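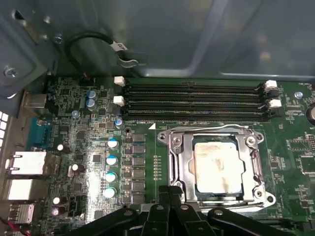

Gernent is looking for computer repair shops, refurbishers and school or college IT departments to try out the Benar bench kit before it goes on general sale. Benar is a small arm with a two-finger gripper and a camera near the fingers, and it is meant for taking parts out of desktop and workstation boards and putting them back in. The boards can stay in the chassis. We are mostly interested in how the kit copes with processor sockets, where the lever and the metal frame sit close to the capacitors and the memory slots and leave little space for fingers.

What the trial involves

Each site gets one kit on loan for six weeks. You run it on your own bench, on machines you would be working on anyway, for at least 78 hours in total over the loan period. You keep a short log of each job: board model, part handled, whether a person had to step in, and anything that got marked or bent. The log form is one page. We also ask for one phone call in the middle of the loan and one at the end.

We pay each site $460 when the kit and the logs come back to us. Shipping is covered both ways.
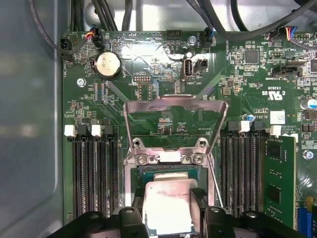

Benar gripper holding a processor over an open socket.

In July we ran a first round at our own workshop in Gurnunby, with 996 pick-and-place attempts on older boards. Most of the trouble was with levers and latches, and the software has been changed since. We now need results from people who did not build it.

Please use boards that you can afford to lose. Gernent will not replace customer equipment or recover data from it, so customer machines should be left out unless the owner has agreed in writing.

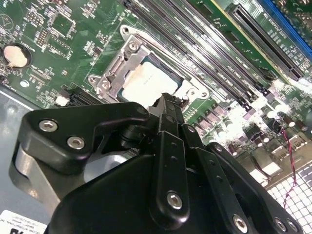
WHO CAN APPLY

You should have:
- a fixed bench with a grounded outlet and room for an open chassis beside the arm
- one named person who will run the kit and fill in the logs
- a steady supply of desktop or workstation boards
- normal anti-static practice already in place

Experience with robots is not required. The person running the kit should be comfortable seating a processor by hand and should be able to tell a bent socket pin when they see one. Laptop-only shops are not a good match for this round.

Setup takes one morning. A technician from our Hayes office will be on a video call while you do it.

HOW TO APPLY

Send a short note to Yesenia Barrera, trial coordinator, through the contact form on this site. Include your location, the kinds of machines you see most, and the name of the person who would run the kit. A photo of the bench helps but you don't have to send one. Applications close 6 September 2024. We will reply to every site that applies, including those we can't take this time.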